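A short thread about the sundial of Flundville, because I walk past it every day and very few visitors look up.

The dial is on the south wall of the old corn market, above the door. It is painted directly on the plaster and the hours are in Roman numerals.

It has no numeral for noon. In that place the painter put a small sun with a face. I find the face a little bit angry.
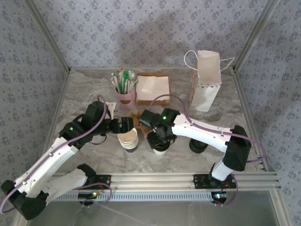
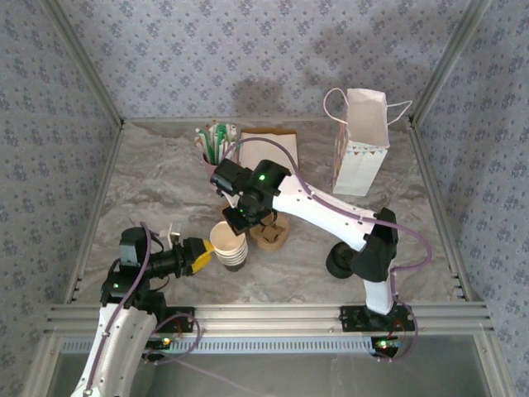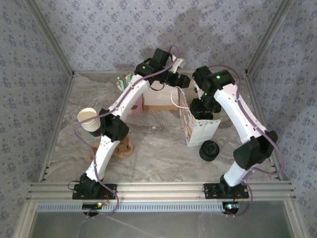
Why does the dial not agree with my phone?

The dial shows the sun time of this exact wall, and the phone shows the time of the whole country. In July you must also add the hour of summer time.

I made the comparison myself on a clear morning. The shadow was on 9 and my phone was already well past ten. For me this is a correct dial.

The lines begin at 6 in the morning and finish at 6 in the evening. In summer the sun is up much longer, but then it stands behind the wall and the dial is in shadow.

The metal rod is not the first one. The old rod was bent in a storm, and the firm Treloar made the new one, 22 inches long. They kept the old angle, which is the important thing for a sundial.

Under the hours there is a motto in Latin, but only 2 words can be read now. I asked in the library and they have an old drawing of the wall, where the motto is already damaged. So perhaps we will never know the rest.

If you like such things, there is a second dial in Clornovero, on the side of the chapel. It is much smaller and scratched in the stone, with no numbers at all. You can get there by bus from the market, line 9.

The chapel dial had a rod too, now there is only the hole. I put my pencil in it and got a shadow, but I would not catch a train with it.

Correction to my post about the motto: the drawing is in the town archive and not in the library. The library only sent me there. Sorry for the mistake.

Next time I will write about the clock on the Cederix building, which has four faces, and each one shows a different time.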